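Why Do Shadows Change Their Size?

By Tuulikki Peltonen
Last updated: 8/8/18

Every thing that stops light makes a shadow. You have one, your cat has one, and even a small crumb on the table has one. A shadow is only a place where less light arrives.

Light travels in straight lines. It cannot turn around a corner to reach the other side of your body, so a darker shape stays on the ground behind you. 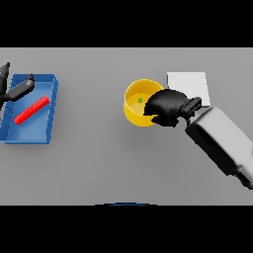
Why is my shadow so long in the evening?

In the evening the sun is low in the sky. Its light comes from the side, and your body stops this light over a long piece of ground. At noon the sun is high, and your shadow becomes short.

You can test it at home with a flashlight and a cup. Hold the flashlight high over the cup, then bring it slowly down to the side. The shadow grows and grows!

Some shadows have a sharp border and others are soft. A small lamp gives a sharp one. A big window, or a sky full of clouds, sends light from many directions, and the border becomes pale and soft.
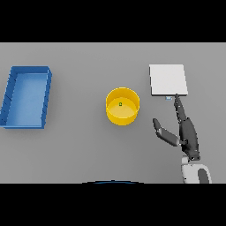 Reading time: 2 minutes

Long ago, people used shadows to know the time. They put a stick in the ground and looked where its shadow was pointing. This is the idea of a sundial - a clock with no battery and no wheels. It does not work at night, of course.

Try to make one in April, when the days are getting longer. Put a stick in the grass and mark the end of its shadow with a stone every hour.

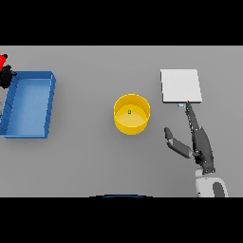 Blue tray with a soft shadow.

54 shares | 6 comments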